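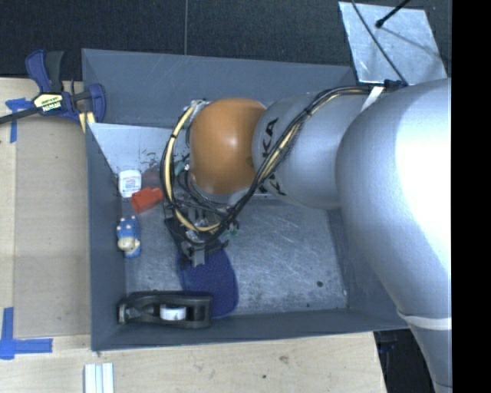

The bin station at Flotovham, with the KUKA and the black-fingered gripper over the scratched floor of the bin.

Visit report: Flotovham gripper open day, 23 June 2022

The train to Flotovham takes 77 minutes and the coffee cart gives up after 30 of them, so I arrived in a mood to be hard on machinery. The lab had opened its doors to anyone shopping for end effectors. We are, in theory, shopping. Our Oltthorpe line still picks returns by hand, and the hands have started asking for September off.

Three grippers were on offer: the Kongkaew two-finger, a suction cup from Trarivthorpe, and the lab's own, which has its green circuit parts and wiring out where you can see them. I liked it for that. The sales leaflet for the Kongkaew shows it in a brushed housing against a sunset.

The bin was gray with sloped walls, held to a wooden table by a bar clamp, and I have seen costlier fixtures do worse. In it were a small white bottle, a red block, a blue and cream toy animal and a tape dispenser. Each gripper got 10 tries per object.

Suction loved the red block and wanted nothing to do with the toy. The Kongkaew was quick in the open floor and timid near the walls, where it stopped short and waited for someone to press a button. The lab's gripper was slower, but it got the bottle out from beside the wall more often than the other two. All three made a mess of the tape dispenser. One attempt pushed it the length of the bin, to polite applause.

Cable routing came up in the questions. The black and yellow bundle runs along the top of the arm and loops over the orange joint, and I asked how often it snags. "Less than it did" was the answer, so I wrote that down.

Changing from one gripper to the next took longer than the demos did. The lab says it has logged over 700 picks on its own fingers without replacing the pads -- I'd want to see the log.

Lunch was sandwiches. We've asked for the Kongkaew on loan, plus a price for a set of the lab's fingers, and I'm sending them a box of our worst returns to practice on.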